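Last updated: January 20, 2022

Shelf life of unlabelled tins after damp storage

weirbank
I have inherited a cellar store in Pruvholm with a lot of tinned food in it. The cellar took in water in November and the paper labels have come off nearly everything. The tins themselves look sound. Most are plain steel with a rolled seam at each end. What I need is a method for deciding which to keep. The stock book lists 191 tins, mostly beans, tomatoes, peaches and stewing steak, but it does not say which shelf held what. Some have an ink-jet code on the end and some have nothing.

tinplate_656
Start with the seams. The body can take a fair amount of surface rust without harm. The double seam cannot, as the metal there is folded and the sealing compound sits inside the fold. Wipe each tin with a dry cloth. If the rust comes off and the metal under it is smooth, keep the tin. If there are pits you can catch with a fingernail, throw it out. Any bulge at either end, throw it out unopened.

Golob
Agree on bulges. I would go further on rust and bin anything with rust on the seam at all, whether or not it wipes off. You cannot see into the fold.

tinplate_656
That is the cautious rule and I have no quarrel with anyone who follows it. It will cost him a lot of good food. Light rust on the outer face of a seam after two months in damp air is a surface matter. Rust which has worked in from a wet shelf over several years is different, and it normally shows as a dark line with flaking.

weirbank
Noted. How much does a dent matter? A good number have them.

marl_and_clay
Position matters more than size. A shallow dent in the middle of the body is harmless. A dent that reaches the seam, or one with a sharp crease, is a reject. Also check the side weld, which runs the full height of the body on a three-piece tin. People tend to look at the ends and forget it. Turn the tin through a full circle under a lamp, standing upright, and look at the bottom rim as you go.

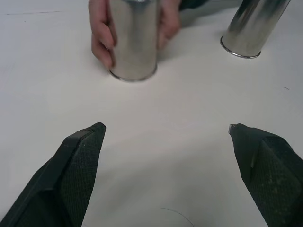

Plain tin, no label, bottom rim against a white table.

A white surface helps a great deal with this. Brown specks from the seam show up on it, and so does any weeping if you leave the tin standing overnight. I do mine on an old melamine shelf.

Golob
The overnight test is worth doing but it only finds gross leaks. A tin can lose its vacuum through a hole far too small to pass syrup. Tap the end with a spoon handle. A good vacuum gives a clear, high note and a slack one gives a dull note.

marl_and_clay
Tapping was a trade method and it worked for people who tapped the same product all day. It does not work on a mixed lot. Steak packed solid to the lid sounds dull with a perfect vacuum. Peaches with some headspace ring. He does not know what is in them, so he has nothing to compare the note with.

Golob
He can sort by size first and compare within each size.

marl_and_clay
Size is not contents. The beans and the tomatoes will very likely be in the same tin.

tinplate_656
Shaking tells you more about contents than tapping does. Thin liquid with pieces in it is fruit or whole tomatoes. No movement is meat or something set. Beans come somewhere in between. It says nothing about safety.

weirbank
I have now been through the first shelf. The codes on the ends fall into 2 patterns, one starting with a letter and one all digits. Is there a public list of these anywhere?

low_tide_larder
Not a general one. Codes are set by each packer and most are for tracing a batch. Write to the packer if the stock book gives a name. I had a box from a shop clearance in Tremden and the wholesaler read the codes for me from a photograph. It took a fortnight.

weirbank
The book gives a wholesaler in Vudthorpe. I will write to them.

tinplate_656
One point on date. Tomatoes and fruit are acid and attack the tin from the inside, so they age faster than beans or meat. If you cannot tell which is which, treat the whole lot as acid and use the shorter life.

Golob
And the flood water itself. If it was river or drain water rather than clean seepage, my view is that the lot should go. Dirt gets under the rim and you carry it in with the opener.

weirbank
Seepage through the wall, as far as I know. It reached the bottom shelf only. Those tins are in a separate crate.

low_tide_larder
I would discard the crate and carry on with the rest. Mark the keepers on the body with a paint pen. Ordinary felt pen rubs off bare steel.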